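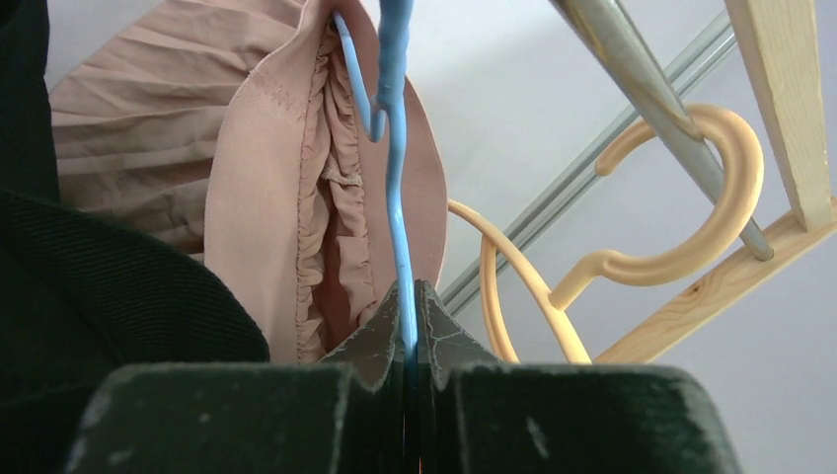
I own too many clothes, and I blame the sales. Last April I drove out to Jirnham for socks and came home with a coat, two shirts and no socks! The coat was marked down from 200 dollars, so of course I felt clever — for one evening, anyway.

My new rule is dull but I like it. If I wouldn't pay full price, I leave it on the rail and go get a coffee. My sister-in-law thinks I'm being stingy (she may be right), but I can close my closet door again.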